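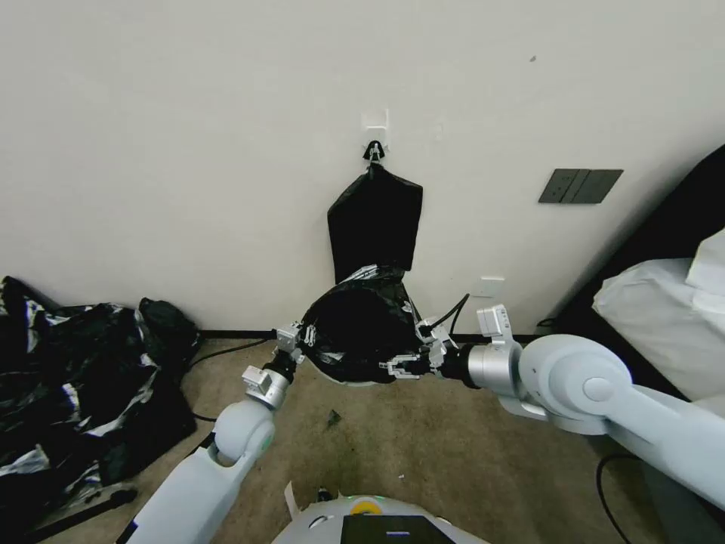

Treloar Interviews: data card

Transcripts of 22 interviews with women who run legal aid desks and shelters, recorded by Graciela Gallardo and Liam Catterall. Plain text, one file per speaker, last updated 28 August 2025.

Speakers chose their own names for the files. Two picked the same one, so check the suffix before you quote anybody.
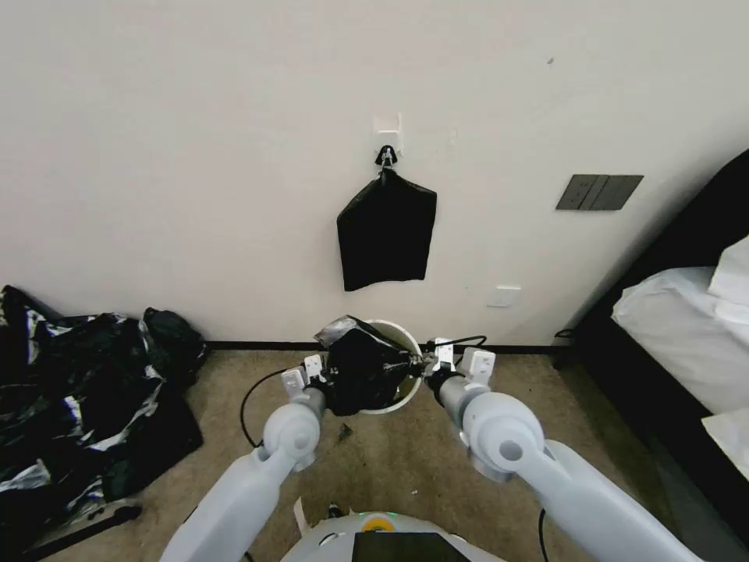
Consent was given for each interview separately, and 11 speakers asked for places to be removed. Those are marked [place]. The marker is about as decorative as a black garbage bag hanging from a stick-on hook, but it does the job, so please don't fill it in with your best guess.

Translation is by Gediminas Uibo, who left the swearing in. Where he and the speaker disagreed about a word – this happened a lot – both versions are kept. 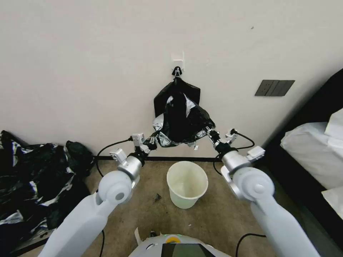
The speaker's choice comes first, his second, after a slash. Pauses are noted only when they run past a few seconds. Laughter is always noted, even Liam's.

Known problems: file 11 ends early, and the dates in the index follow two systems. Send corrections to Graciela, with the line number.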